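5. Setting up the counter

You have bolted the arm down, the wrist light comes on, and you would now like it to pick something up. Clear an evening. Jeklow does the planning and is patient; you will be asked to match it.

5.1 Seat the gripper fingers with their screws and tug each one. If it wiggles, it will wiggle at full reach too, with witnesses.

5.2 Run the open/close cycle 51 times with nothing in the way. Eino Rissanen says over 1,000 is safer. Eino Rissanen has a quieter workshop.

5.3 Clip the cables with enough slack for a full wrist turn, then run the turn at slow speed.

CAUTION: Keep a hand on the stop switch whenever the arm has power. A pocket with the switch in it does not count.

5.4 Put down a cutting board and leave it there. Jeklow uses the board as its landmark, and moving it 2 inches to make a sandwich means repeating steps 5.2 and 5.3.

5.5 Load the Caron profile for counters with things along the back wall. The Darkevton profile assumes a bare bench, and we have all met that bench in catalogs.

NOTE: Unplug any appliance within reach before teaching a path.
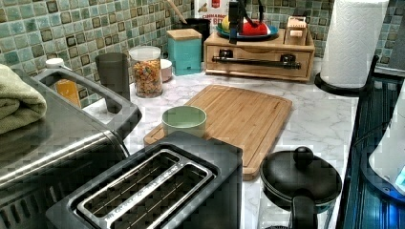
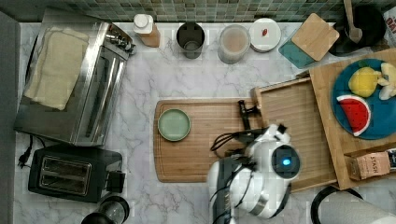
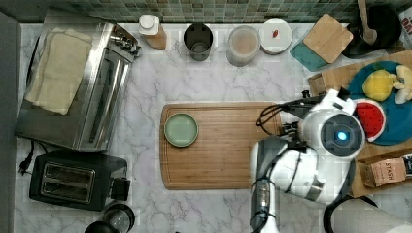 Plate and board, before teaching:

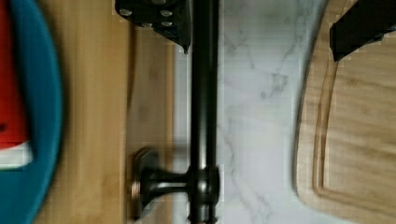
5.6 Teach the first path with an approach height well above your tallest item, and lower it one notch per run. Ksawery Zieliński wrote the lowering routine in August and asks that you not skip notches, having skipped them. Mark any drawer pull as a no-go zone, like the long dark bar running between the wood and the marble in the last picture, which a fingertip can hook if the path drops too low. Save the zone under its own name. "Test2" is taken, on every machine.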